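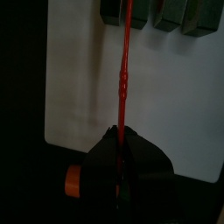 Progress note - small items station, Skelthorpe workroom
For: Emiliano Cervantes
Period: March, second half

Quick one from me, full numbers come with the next claim.

Where we are. The black enclosure is up and in use. Fabric on all the walls, cables crossed over the top, clamps along the back edge of the table and on the front corners. It took longer than planned - first lot of fabric let too much light in at the seams and we had to re-hang it. Lost a morning to that. Table top stays dark, that was the right call. Light colored things read well against it.

Item set. Gridside delivered in two lots, second one late. Settled on a mix of household and toy type things, nothing fancy. Bowl, cup, tray, the little wooden box with the drawer, the red stick. Kept the shapes different on purpose so nobody mixes up the setup between shifts. Layout is bigger things in a row at the back, white board in the middle at the front. Working piece goes on the board.
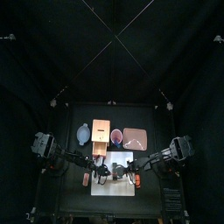

The drawer needs more room than we allowed. When it is out it comes over the corner of the board, so either the box goes back an inch or the board comes forward. I would rather move the box, the board position is already written into the setup sheet and I dont want to reprint. Will decide this week.

Pink cup and the square tray are fine where they are. The blue oval bowl slides if you knock the table, trying a bit of grip mat under it. If that shows up too much we go back to bare table and just be careful.

Setup sheet. Version 7 is the one on the wall. Please bin anything older, I found a version 4 in the Pai folder and someone had been useing it.

Money. Fabric and clamps came in under. 600 spent out of the 1,000 for fit-out, and that includes the re-hang. Would like to hold the rest for spare items - the wooden box is the one I worry about, only have the one and the drawer gets opened and shut all day. Draltau can supply a second but wants payment up front. Ok to go ahead?

Problems. Storage mainly. No shelf for the items overnight so they go in a crate and come out in a different order every morning. Need a shelf or at least labeled bins. Also the room gets stuffy by 3 pm with the fabric closed up, a small fan would do it.

Next. Fix the box position, update the sheet, order the spare if you say yes, sort storage. Invoices for the fabric and clamps are in the shared folder, Gridside one still to come, have chased twice.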